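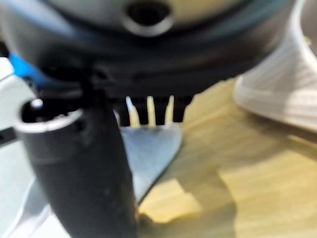
Slide 1. The fork, from the wrist camera.

Speaker notes - Teaching a gripper to lay a table
Hok-lam Yang, for the Plaledia student projects evening

Start with slide 1 already up. Give people a moment to find the fork. The dark cylinder in front of it is one of the gripper's fingers. Point out the tines first, then follow the head down to where it goes behind the finger. That is the part I want to talk about for the next few minutes.

Say who we are. Six students, second year, one shared arm. The club is called Lellevon and we meet in the teaching lab after four. We started in March with no plan beyond wanting the arm to do something you would recognise from home.

The task. Pick up a piece of cutlery from a wooden table and put it down in the right place. We chose cutlery over blocks, as blocks were what last year's group did and we had their report to read. A fork is thin and flat and shiny, and its outline changes a lot when you turn it.

Back to the picture. Ask the room what they would tell the arm to do next. Take two or three answers. Someone will say close the fingers. Someone will say back off and look again. Both are reasonable and we argued over it for most of a term.

The point to make: from this close, the camera loses most of the fork. We see three tines and part of the head, and the rest is hidden by our own hardware. The shadows on the table make it worse. There is a dark patch right below the fork head, and our first detector liked dark patches very much. It drew its box round the shadow more often than round the fork.

Slide 2. How we collected the runs.
We drove the arm by hand and recorded it. The target was 300 runs and we finished with 305, the extra ones being from the open afternoon when visitors had a go. Keep this short. Mention that Holst wrote the recording script and that it is in the shared folder for anyone who wants it.

Other things were left on the table on purpose. You can see a white ribbed object on the right of slide 1 and something bright blue on the left. A kitchen table has clutter on it and we wanted the model to cope with that from the beginning.

Slide 3. Training.
One line on the model, no more. It was the small one from the course, trained for 1000 steps at a time so that we could stop and test. If anybody asks why so short: we shared the machine with two other projects and had to give it back in the evenings.

Slide 4. What went wrong.
Fingertips pressing into the table. We had the table height wrong in the settings file and did not notice for a week.
Fork turning as the fingers closed. Still happens.
Lights. Runs recorded in the morning did not help much with tests in the afternoon. We ended up mixing them - should have done so at the start.

Slide 5. Video.
Check the sound is off. It is one run, start to finish, at normal speed. Do not talk over it. If the video fails, go back to slide 1 and describe the approach with your hands.

Slide 6. Next term.
A second camera, fixed to a stand, so that we have a view the fingers cannot block. Spoons after that. The Witetti group have offered to lend us their stand and we need to say thank you to them here.

Questions we had at the practice talk:
Does it know which end is the handle? Only from the examples.
Why not a bigger gripper opening? We tried it and it was slower, with no gain on forks.
Can first years join? Yes. Sign-up sheet is by the door, and no programming is needed for the recording sessions.

Leave slide 6 up during questions. Return the clicker to the front desk.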